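Search this site Enter keywords Go

Gematar 12 V Wiring Guide: Frequently Asked Questions

These answers cover the low-voltage circuits found in small boats, vans and garden buildings. They do not cover mains wiring. Readers fitting a Fluvora distribution panel should have the fitting sheet to hand, as terminal numbering differs between the early and late versions.
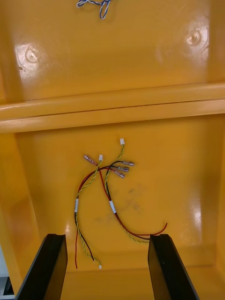 Reading time: 4 minutes

What size of cable do I need?

Cable size depends on two things: the current the circuit carries and the length of the run. At 12 V the length usually decides it. Measure the full path out to the load and back again, following the route the cable will take and not the straight line. A lamp at the far end of a van may need a thicker cable than a pump fitted next to the battery, even though the pump draws more.

Is voltage drop really a problem on short runs?

It can be. A drop that would go unnoticed on a mains circuit is a large share of 12 V. We work to a limit of 2 per cent for electronics and lighting. Fridges with compressors are sensitive and will cut out early if the supply sags on start-up. Check the voltage at the load with the load switched on. A reading taken with no current flowing says very little.

Where does the fuse go?

As near to the battery positive as the layout allows. The fuse protects the cable, so its rating must be no higher than the cable can carry. The appliance may need a smaller fuse of its own, which goes at the panel. If a circuit steps down to a thinner cable part way along, fit a second fuse at the change.

Can I solder instead of crimping?

You can, but solder wicks up the strands and leaves a stiff section that tends to break where the stiffness ends. On anything that vibrates we use crimps. Use a ratchet tool with the correct jaws, and give every joint a firm pull by hand before it is covered. Pliers do not make a crimp.

How much slack should I leave?

Leave 50 mm at each termination so that the end can be cut back and remade once. More than that in a panel becomes a nuisance - it gets pushed behind the busbar and hides the labels. Clip long runs every 36 cm, closer at bends.
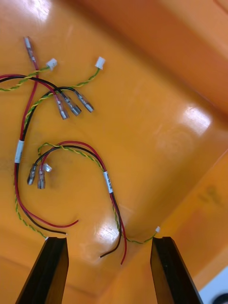 Slack at a connector housing is a separate matter. The wires should enter the housing without side load, so put the first clip far enough back to allow a gentle curve. If the plug has to be forced round to meet its socket, the run is too short and should be replaced, not stretched.

Do colours matter?

There is no single scheme across boats, vans and sheds. Pick one and write it down inside the panel door. Older Buthelezi fuse boxes use black for switched positive, so test before you assume that black is negative.

Why do my crimps turn green?

Damp has reached the copper. Use tinned cable and adhesive-lined heat shrink in any place that sees salt or condensation. Green strands cannot be cleaned back to good condition. Cut the cable until you find bright metal, then remake the end.

Can I join the van body to battery negative?

Many vehicles leave the factory that way. For added circuits we prefer a separate negative cable back to a common busbar. Faults are easier to trace and paint does not come into it.

Do you offer advice by telephone?

No. The Gimodville trade counter will check a drawing if you bring it in on paper, with cable lengths marked. The counter is closed on Sunday.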